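Ticket 2842: Meeting table, second floor, Cluvia building
Reported by: Mirjam Desmet
Assigned to: Kjell Sandberg
Status: Open

The reporter states that the wooden table rocks when weight is placed on it. The feet were adjusted on 22 February 2026, but the fault remains.

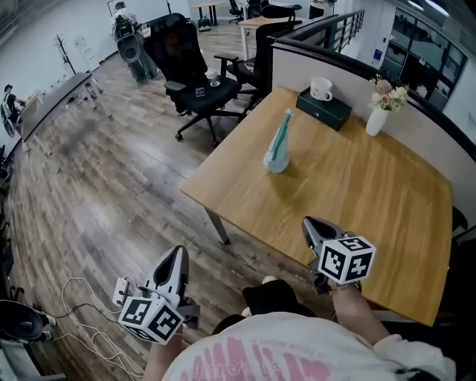
The levelling foot at the near-left corner is to be replaced under part number 1086. Before work begins, please move the mug, the tissue box and the vase of flowers to another desk. The spray bottle may be returned to the cleaning cupboard.

Facilities Desk, extension 400 | © Cluvia | Back to top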